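"The arm did what we asked, and this was the problem"

In April a placing program at the Drostberg test laboratory failed in a way that its author did not notice for two nights. The arm reported success on each run. The cubes, in many of the runs, were on the table beside the board. I spoke with the engineer who wrote the program, and who asked me to leave out the name. All the work was done in simulation, in a software called Rondix.

The task is easy to explain. There are three cubes, red, green and blue, and a small flat board. At the end of a run all the cubes must be on the board.

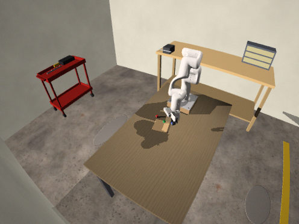 The arm over the table in the simulated workshop at Drostberg.

"I looked at the log in the morning and I was happy," the engineer told me. "We had 3,235 runs and almost no errors. I wrote to my colleagues in Grurkum that we could start with the real arm."

The colleagues in Grurkum were more careful. They asked to see the final position of the cubes, and the log did not have it. The program checked only that the gripper had opened at the right height. It never asked where the cube was after that.
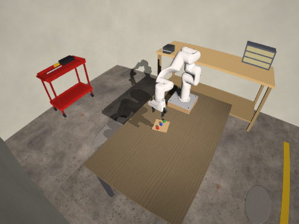 "So we made the check again, with positions," the engineer said. "I took 60 runs from the first night and played them one more time. I did not need all of them. After a few I understood that I must write a second letter to Grurkum, and this letter was less nice to write."

The cause was a small one. The position of the board was read once, when the program started, and then kept in memory. Between runs the board was moved and turned a little, as the test plan demanded, but the arm continued to use the old value. When the new place was near to the old one, everything went well. When it was not, the cube was put down next to the board, and the log said "placed". 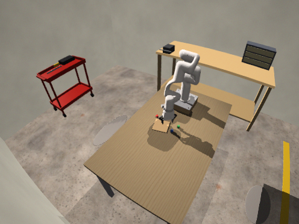

I asked if this is really a safety matter, when no real machine was moving. The engineer thought about it for some time.

"For me, yes. With the real arm, the same mistake means that the gripper goes down where it believes there is free space. Maybe there is the edge of a board. Maybe there is a hand. The simulator forgives you and the log is green, and you bring this confidence with you to the real table."

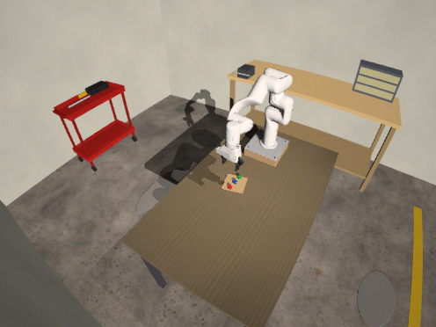

Images: Drostberg test laboratory / Rondix

The repair took one afternoon. The program now reads the board position before every single placement, and a run counts as good only when all 3 cubes are found on the board. If a cube is missing, the arm stops and waits for a person. The team at Riviere, who use the same code for another task, have received the correction too.

The first night of runs was kept in the archive under its old name. "I wanted to delete it," the engineer said, "but Grurkum asked for a copy."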